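Salt, and where it has been hiding

Dragica Angelovski
2018-06-03

I gave up the salt shaker in March. It went to the back of the cupboard, behind the cornflour, and I went about feeling virtuous for the better part of a fortnight. Then Satish Solanki, the dietitian at the Brerkville clinic, asked me to bring in the packets from everything I'd eaten the day before, and the virtue wore off quite quickly.

The shaker was never the main trouble. Most of the salt in the ordinary diet is already in the food when we buy it, put there by somebody in a hairnet long before we had any say. Bread has it. Breakfast cereal has it, including the kind with a mountain on the box. Cheese, ham, sausages, stock cubes, sauces in bottles and sauces in jars all have it, and so do plenty of sweet biscuits, which I consider underhanded.

My own downfall was a packet soup. I had chosen it as the sensible lunch. It was vegetable and it had a leek on the front. Turned over, it owned up to 1127 milligrams of sodium a serve, and a serve was half of what I'd been pouring into the bowl. Satish was kind enough to let me do the doubling myself.

A word about sodium and salt, as the labels like to use one and we tend to talk about the other. Table salt is sodium chloride, and sodium is the smaller share of it by weight. To turn sodium into salt you multiply by two and a half, near enough. A food with a modest-looking sodium figure therefore has rather more salt in it than the number lets on. Read the column that says per 100 grams when you're comparing two brands. The per serve column depends on what the maker thinks a serve is, and makers are optimists. I have yet to meet the household that gets as many serves from a box of crackers as the box does.

We do need sodium. Nerves and muscles run on it, and it helps keep the body's fluids in balance. Very few of us are in danger of missing out. Too much, over the years, tends to push up blood pressure, and high blood pressure doesn't generally announce itself, so you can feel perfectly well while it gets on with things.

Lumturie Hodžić ran the label table at the Hendton health morning and had people sort packets from least salty to most, going only by the front. The chips came out better than most of us expected and the bread rolls a good deal worse. Salt sits on the outside of a chip, where the tongue meets it straight away. In bread it's baked all the way through and you hardly notice. Brendan Ó Riain put the tomato sauce at the harmless end and would like it known that he was robbed.

If you'd like to cut back, go slowly. Taste buds sulk at first and then come round, and food you used to like can start to seem too salty. It took me eight weeks. Rinse tinned beans and chickpeas under the tap, which gets rid of some of the brine. Buy the tin marked no added salt when it's there. Lemon, vinegar, garlic, pepper and fresh herbs will all do some of the lifting, and toasted cumin seeds do more than their share. Tobiloba Akinola cooks onions for far longer than I have patience for and adds no salt until the end, when it turns out to need only a pinch. I have eaten the result and am trying to learn patience.

Sea salt, pink salt and salt in a little cork-topped jar are all still salt. The flakes are bigger, so a spoonful may weigh less, and that's the most I can say for them. I had a jar of the pink and I'm sorry to have spent the money.

Salt substitutes are another matter. Many swap part of the sodium for potassium, which suits some people and can be risky for others, in particular anyone with kidney trouble or on certain blood pressure tablets. Ask your doctor or pharmacist before you buy one. The same goes for changing your diet in a hurry if you're already being treated for your heart.

The Codska Street library has three copies of the label-reading booklet at the desk. The fourth is mine and has soup on it.
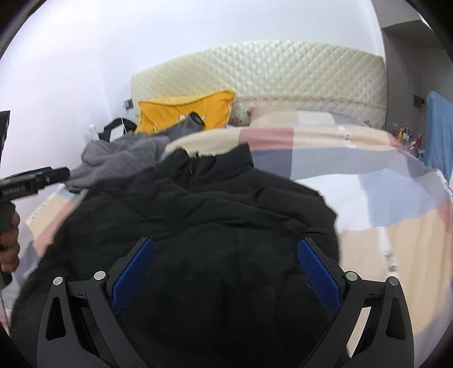

Issue 12

Next issue: Brendan Ó Riain on breakfast, with particular attention to porridge. Letters about tomato sauce should go directly to him.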